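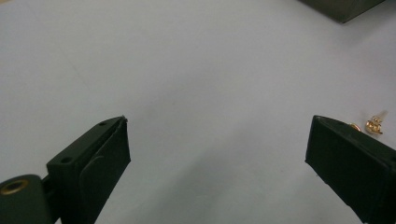

January 31, 2021

Got up before it was light and made coffee. Still cold in the kitchen, so I took the cup into the workroom and drank it there with the heater going.

I had meant to do the table yesterday and didn't. Today I did it. It's a pale gray top, nearly white, and it shows every mark. I bought it used in October from Drokwood for 60 less than they first wanted, and I have been telling myself ever since that I would take proper care of it. Mostly I put mail on it.

Wiped it down with dish soap and warm water, then plain water, then an old T-shirt. I tried the Jokora spray on a coffee ring last week and it left a film, so no more of that. The ring is fainter now. I can find it if I know where to look. The matte finish holds on to anything greasy, and it takes two or three passes.

Measured the wall while I was at it. The shelf I want from Onyeka is 600 mm deep, too deep for that side if I'm going to get the chair out. They have one at 439 mm, an odd size, but it would fit and leave room for the lamp. I wrote both numbers on the back of an envelope and then threw out the envelope with the rest of the mail. Had to dig it out of the recycling.

Went through the paper pile after lunch. Kept the tax things and the Clultitz warranty. The heater is still covered until next fall, good to know, because the knob is getting loose. The rest went out. I found the receipt for the boots I wanted to return, but it's too late for that.

The light in there was decent for most of the afternoon. I would like to move the table closer to the window, but then the cord doesn't reach, and I don't want an extension running across the floor where I'll catch my foot on it. Leave it for now.

Soup for dinner, the last of the lentils. Called about the water bill and was on hold so long I did the dishes with the phone on speaker. They say the 6 on the meter was read as an 8 and it will be fixed next month.

Rule for February: mail goes in the tray by the door. The table is for working at. We'll see how long I keep to it.

Bed early. Need to order the shelf tomorrow, and stamps.

Recent entries
Frozen pipe, again
The boots don't fit
Lentils, four ways
What I moved out of the hall closet
Older entries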